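Keeping Ita Rolling: One Campus Robot and the Bench Behind It
Speaker notes, Perla Lozano 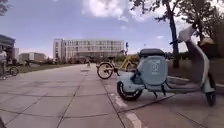

How often does an outdoor robot need looking after if nothing seems to be wrong with it?
Every day for a few minutes, and once a week for a proper hour with the covers off.

Say that early, before the title has sunk in. Most people in the room run indoor machines and think in months.

Opening (2 min)
Hello, thanks, name, which lab. Ita is a four-wheeled robot that drives the paved walks on the Cervantes campus with a camera on board. One machine, one charger, one bench in the old print shop. I love this machine and I'll try not to show you forty slides of it. The talk is all upkeep. If anyone wants the navigation work, catch me at the coffee break, I will happily talk until they lock the doors.

Point back to the opening slide: big slabs, dark seams between them, and that long straight path up to the white building. To the eye it's flat. To a wheel hub it is a washboard! Each seam is a small knock, and over a season the knocks find every screw you were lazy about. There's a painted line too, and a curb, and people park where they like, mopeds and bikes included. Ita gets no special lane.

The morning check (4 min)
Seven minutes if you're awake. Go through it at talking speed, don't read it out.
Lift each wheel off the ground, spin it, listen. Then rock it side to side with your hand at the top of the tire. Any click at all and it goes back to the bench.
Wipe the lens with the dry cloth first, the damp one second. I did it the other way for a month and ground dust into the glass. (Pass the scratched lens around, row one.)
Press the stop button while the wheels are turning slowly on the stand. Every morning, even when the last person swears they did it.
Battery: we don't drive below 38 percent. Below that the voltage sags on the ramp by the library and the computer restarts halfway up, with me jogging behind it.

Wheels and hubs (6 min)
This is the part I'm most excited about, so watch the clock.
We started with the hub screws that came in the kit, put in dry. They backed out. Then we used thread locker, which held beautifully until we had to get them off again. Now it's a medium-strength locker, a paint mark across each screw head and onto the hub, and you look at the mark in the morning. If the line is broken, the screw has moved. Two seconds per wheel and no tools.
Log so far: 1,437 drives. Ask for a guess at the number of hubs replaced. It's nine, and six of those were the rear left. We spent ages blaming the hub. The battery tray sat off center and that corner was carrying more than its share. Moved the tray, and the rear left now wears like the others.
Bearings we change every 500 hours whether they grumble or not. They're cheap and the job takes an afternoon.

Camera mount (4 min)
Hold up the old bracket. The crack starts at the inside corner, where I'd cut it square. The new one has a rounded corner and a rubber pad from Drikska under it. The pad needs changing when it goes shiny.
After any work on the mount, redo the calibration. Yes, even for one screw. We use the board on the wall by the bench, with tape on the floor where the wheels go. If the result is off from last time by more than a pixel, do it again before you touch anything else.

Heat (3 min)
July was rough. Dark lid, full sun, fan pulling in dry grass from the strip beside the walk. The computer slowed down and we thought we had a software bug, and three of us read code for two days. The filter was packed solid. Now the filter comes out every Saturday and gets knocked against the doorframe (there is a mark on the doorframe). We painted the lid white as well.

Spares box (2 min)
One complete wheel with hub, two fuses of each kind, a Dando connector already crimped to a short lead, the long hex key, paint pen, tape. The whole box cost some 600 dollars, and most of that is the wheel. Label the fuses yourself. The printing on them rubs off.

If running late, skip heat and go straight to the spares box.

Questions I expect
Rain: we stop at a drizzle. The lid seal is good, the charging port cover is so-so.
Who does the checks: whoever drives that day, and they sign the sheet.
Could it go on gravel: please, let me show you the hub first.

Bring: cracked bracket, scratched lens, one hub with a broken paint line, the spare clicker.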